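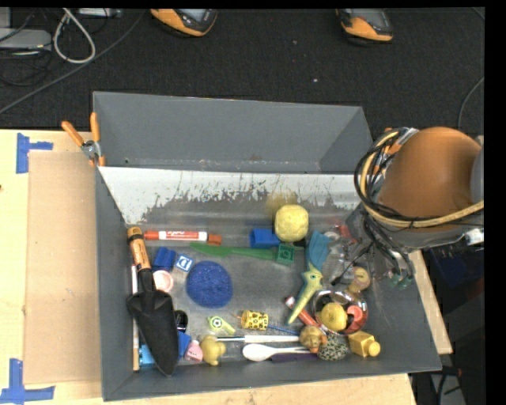

2. Sorting the mixed bins

Progress since the last report to the Skalside fund: modest, but it can be measured. The Pullham toy and tool library has now checked in 683 donated items, and two of the five sorting sessions you paid for are behind us.

The gray bin remains our low point. A garden trowel shares it with a letter block, a red marker and a yellow ball, which is how donations reach us and how, in September, they were still being lent out. The white panel inside is badly scraped. We have budgeted for paint and for lower expectations.

Still to do: separate tools from toys, label nine shelves, and agree with our Ratolmont branch on whether a marker is a toy. Talks continue.

Spending is under budget, mainly because the labels have yet to arrive.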